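wavurik-bench: README

Hi! I keep the shopping list for our little pick-and-place bench, and this file goes with the recordings so you can see what the money bought before you plan your own. Despina Ciobanu set up the arm, I did the spreadsheet, so blame me for the prices.

What's in here: 265 recordings of single grocery items, plus budget.csv with every line we paid for. Last edit 26 September 2019.

The big lesson from July was to buy spares early. We ordered one set of finger pads from Norel and then waited 18 days for the second, with the arm sitting idle (ouch!). Pads are now a regular line at 98 dollars a set, and I'd put two sets in any first order.
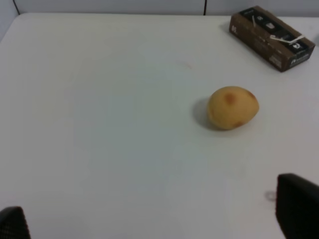

Wrist camera view, single potato, fingers open.

Groceries are the cheap part. I set aside 70 dollars for produce and we still haven't spent it all — potatoes go a long way. The table was a bigger argument. Bianca Neagu wanted the heavy one from Motaung, I wanted to save for a second wrist camera, and she won. Fair enough, but do price the table before the arm if you can, it eats into everything else.

Still open: a quote from Dellik for a service plan. I'll add the number to budget.csv when it comes in. If you spot a mistake in the sums, please tell me!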